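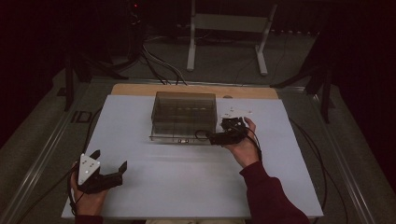

Felista Rotich

The box was the last thing from the house in Vinley. It was clear plastic, a little brown like weak tea, with a small silver clip low on the front. Victor had kept his father's letters in it for over 400 weeks and had not read one.

"Will you keep the box?" his sister asked on the phone.

"I don't know yet."

"It is only a box, Victor."

He looked through its wall at the tan wooden board behind it. In February the letters had gone to her by mail, and she read them all in one night. She told him what was in them — the debts, the garden, a song he used to sing badly.

"Did he write about me?" he asked.

She was quiet for a moment. "Come on Sunday dinner," she said. "Bring the box."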